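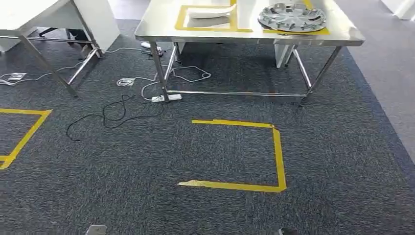

Delberg Floor Cell: Teleoperation Set, Version 5

Maintained by the Prusus data group. Last revised 20 Feb 2024.

Contents

The set holds 3470 episodes recorded in the Girier room. Each episode has one head stream, two wrist streams, joint states and an operator log. Episodes made before December use the old log format and are kept in a separate folder.

Floor and table marking

Zones are marked in yellow tape, on the carpet and on the steel table. Tape is a reference for operators and annotators. It is not a safety barrier and must not be cited as one in a risk assessment. A torn end may stay in place if the corner positions can still be read. Relaying a zone means a new layout number in the log.

Power strips and cables on the floor are part of the layout. Route them outside the zone in use and check them before the arms are enabled.
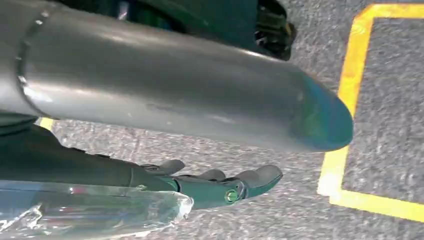

Hand and wrist

Plastic film on the hand or wrist must not cover a finger joint or the wrist lens. Inspect it every 12 episodes and log any change. Scuffs on the housings are noted once, at the start of a session.

Start pose: fingers open, nothing held. Keep the pose for 6 seconds before the first command. Episodes with a shorter hold fail the Nyarko checker and are moved to the rejects folder.

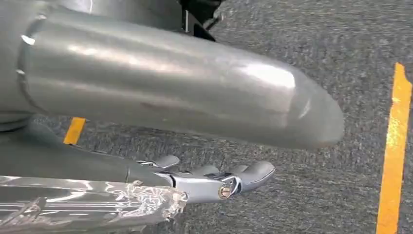
Annotators should label a zone as "partial" when fewer than four corners are in view. Do not infer the missing side from another stream. Robot parts seen by a wrist camera take the label "self", including parts of the opposite arm.

Known faults

Wrist streams lose sharpness towards the edges. The head stream may show fingertips at the bottom; these are not cropped out.

Access

Send requests through the Delberg project page, stating the layout numbers needed.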